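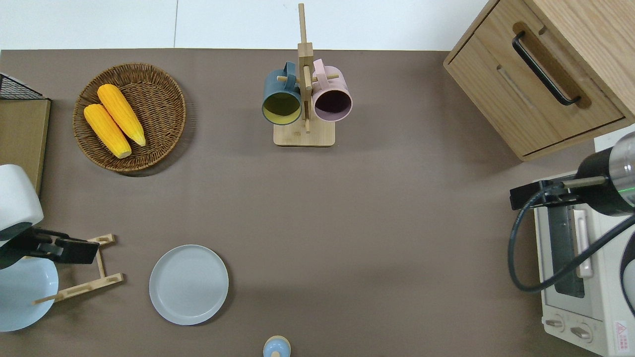 Two cobs in the basket.

Corn season, and what it costs to keep

3 September 2025

I put in two varieties this year, Nomell and Musmont, both from seed I bought in June of last year and kept in the garage. The Nomell came up well. The Musmont was patchy, and I filled the gaps with beans.

The soil here is heavy. Reijo Saarinen, who farms the next property toward Mallar, told me years ago to stop tilling it when it's damp, and I have mostly listened. This spring I waited 16 days longer than I wanted to before planting. The rows were straighter for it and I didn't have to break up clods by hand.

Water was the bigger problem. I ran the drip line for 90 minutes every other evening through the dry stretch, and the bill came to 837 for the season. Last year it was 563. Some of that is the rate going up, but a good part was a split fitting behind the shed that I didn't find until the grass there turned greener than everything else.

Raccoons took a few ears at the far end. I put up a single strand of electric wire at shin height and they stopped. Should have done it first. 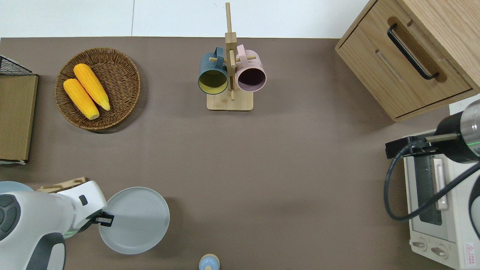
Freezing

I blanch whole cobs for four minutes, cool them in ice water, and cut the kernels off once they're cold enough to hold. Then they go flat in bags, one layer deep, so they break apart easily in winter. Stepan Vasylenko freezes his raw and says he can't taste a difference. I can, by February — the raw ones go a little starchy.

The chest freezer is an old Toivonen and the lid seal is going. I've ordered a new one and it should be here next week.

Next year

Only Nomell, in two plantings, two weeks apart. The beans did better than expected in the gaps, so they get their own row along the fence. I also want to move the drip timer somewhere I'll walk past it every day.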